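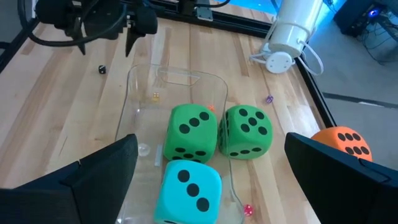
The dice drawer, finally sorted

I have been promising a dice page for ages, so here we go! Regulars will know that the dice at our house live in one deep drawer, all jumbled up, and that finding a matching pair takes longer than the game itself. Last weekend I tipped the whole lot out and started over. It took most of an afternoon (plus one very cold cup of coffee) and I enjoyed every minute of it.

The big foam ones are my favorites and I won't pretend otherwise. They're soft, they're quiet, and you can throw them as hard as you like without anybody upstairs complaining. I bought my first set for a family game of Suvon, which is a racing game we play on the floor with a track chalked on cardboard. You roll, you run your counter along, you get sent back to the start, you sulk. With ordinary dice it takes forever because somebody always loses one under the couch. With foam dice you can see the number from the other side of the room – even my eyes can manage that.

Green is the color I reach for most. I like how the black dots stand out on it, and it's a cheerful color on a gray morning. Turquoise comes a close second, and then orange, which I save for whoever is in last place. It started as a joke and now it's a house rule, so there you are.

The little see-through ones are a different pleasure altogether. Yellow, orange, purple, they all look like hard candy, and I have to stop myself from buying more of them every time I pass the Hsu toy counter downtown. I think I paid 147 cents apiece for a handful once, counted out in change, and walked home feeling like I'd robbed the place. They're light, so they skitter, and if you play on bare wood you really want a tray or a tub to roll into.
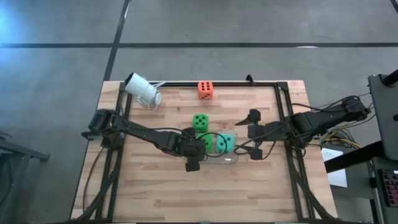 A clear tub is my answer to that, and I'd recommend one to anybody. You can roll straight into it and read the dice without tipping anything out, and when you're done it turns into storage. I used to keep ours in a cloth bag, and I spent half of every game with my arm in it up to the elbow, feeling around for something with corners. If you get a tub, look for rounded corners on the inside. Small dice love to wedge themselves into a sharp one and sit there at an angle, and then you get the great "does that count as a four" debate. (It doesn't. Roll again.)

Wood is still my favorite thing to play on, though. I love the stripes in a joined top, all those slightly different shades side by side, and a small die makes such a nice rattle going across it. Foam makes hardly any sound at all, just a sort of soft thud, so if you have a baby asleep or a neighbor with opinions, you know which ones to pick.

A few odds and ends before I go. Black dice with white dots are the ones I use for Elari, our two-player evening game, mostly because the rule sheet says "dark die" and we took it seriously. Foam dice should be wiped with a damp cloth and left to air, never soaked. I soaked one once and it weighed as much as a potato for days. And if you're mixing sizes in one tub, put the big ones in first and let the small ones find their own gaps, then give it a shake before you put the lid on.

The next page will be counters and pawns, which are in a far worse state than the dice ever were. I'm aiming for November. I also still owe you the scoring sheet for Akilero – three of you have written to ask, and I promise it's coming just as soon as I can read my own handwriting.

Page last updated 9 Sep 2023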